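Hirkosness Audio Drama Listings

What this is

A plain text catalog of 146 audio plays from small publishers, with one record for each play. I started it in October because I could not find one list where the cast size and the running time were given together. The plays are mostly science fiction and ghost stories. The catalog is free to copy, and I would be glad if you mention Hirkosness when you use it.

Fields

title: as printed on the cover
series: empty if the play stands alone
publisher: Stasance, Agudelo, Brotlow or other
format: full cast, limited cast or single reader
minutes: total time, without trailers and interviews
blurb: my own summary, without the ending
setting: a few words on where the main action happens

The longest play in the catalog has 245 minutes and is divided into 5 parts. Parts are not separate records. If a play was issued again with a new cover, I keep the first title and write the second one in the notes.

Limits

The blurbs are written by one person and they show my taste. For the older Brotlow plays the writer is sometimes missing, because the cover did not give a name. Limited cast was difficult to decide. I use it when two or three actors perform all the parts.
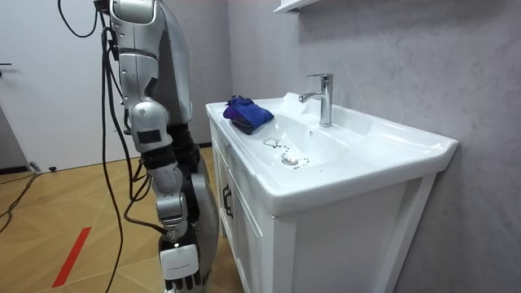 The setting field is the one I changed most often. In the first version I wrote only "house" or "ship", and a listener could not choose anything from that. Now I name the room when the story stays in one room. A place with a white vanity and a sink built into it is entered as "bathroom", and a robot in the same room does not make it "laboratory". If two rooms are equally important, I enter both with a comma between them.

Changes

Version 2 has 12 new Agudelo records and corrected minutes for the Stasance plays. Record 158 is missing from the numbering on purpose, it was a double.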